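Trulluren Tabletop Items
Data card, version 3
Updated March 2023

Summary

Trulluren is a collection of pictures of small household and craft items on a light tabletop. It covers the sort of thing that ends up on a work table by the end of an afternoon: cups, drink lids, pieces of molded pulp packaging, sticks and brushes, and other odds and ends. There are 1,336 pictures in this version. Most show one item or a small group of items at close range.

The pictures were collected in February at the Flinport workroom and labeled at Altutis. Version 2 used the same item list but had fewer labels for packaging.

What is in the download

pictures/ holds the picture files, sorted into 12 folders by table layout
labels.csv has one row per labeled item
items.txt is the list of item names, one per line
splits/ has the train and test lists
CHANGES.txt lists what is different from version 2

A layout is one arrangement of items on the table. Items get moved around within a layout, so two pictures from the same folder may have little in common. Keep whole folders together if you make your own split. The lists in splits/ already do this.

Item names

Names are short and lowercase. We label what an item is, and we leave out what it might be used for.

cup: any open drinking cup or cup-shaped holder, with or without a handle. A cup with things standing in it is still a cup, and the things in it get their own label.
lid: a drink lid, on or off its cup. Lids seen from either side use the same name.
pulp: molded pulp packaging of any shape, including egg carton sections and cut pieces.
stick: any long thin item. Pipe cleaners, straws and slim brushes all go here when they are bundled, as they are hard to tell apart at this distance.
other: anything too small or too hidden to name.

The color column is filled in only when one color covers most of the item. For striped items it is left blank. The text column holds any raised or printed letters that can be read. If part of a word is missing, type the part that is there and add a question mark. Do not fill in the rest of the word from memory, even when it is a common warning.

Partly hidden items

Label an item if any of it can be seen and you can tell what it is. Set hidden to 1 when another item covers part of it, and set edge to 1 when it runs out of the picture. Both can be 1 at the same time. Dark items with only a corner showing go under other.

Known problems

Some pictures are blurred. They were kept, and blur is set to 1 in labels.csv.
Shiny black plastic picks up the overhead light, and raised letters on it may be unreadable.
Bundled sticks are labeled as one group in the older rows and one by one in the newer rows. The group column says which. We plan to redo the older rows.
Pulp pieces are pale and so is the tabletop. Outlines for these are less exact than for the rest.
The item list is short and leans toward craft supplies and disposable drinkware. It should not be treated as a general list of things found in a home.

Sample pictures

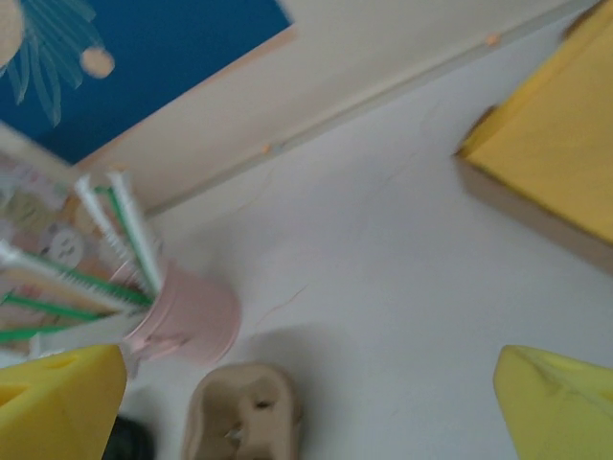
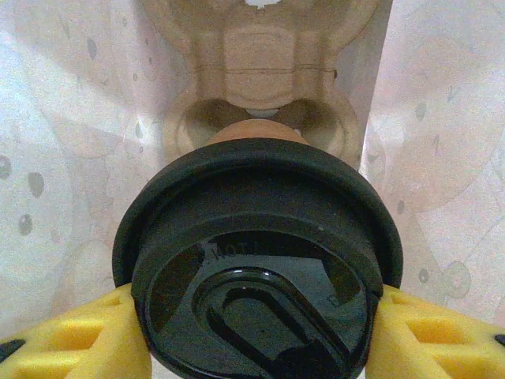 Top: pink cup holding a bundle of sticks, with a pulp piece nearby. Bottom: black lid with its sip opening and raised letters, text column "HOT?".

Reporting errors

Send the picture name and the row number to the Owen list. Fixes go into the next version and are noted in CHANGES.txt.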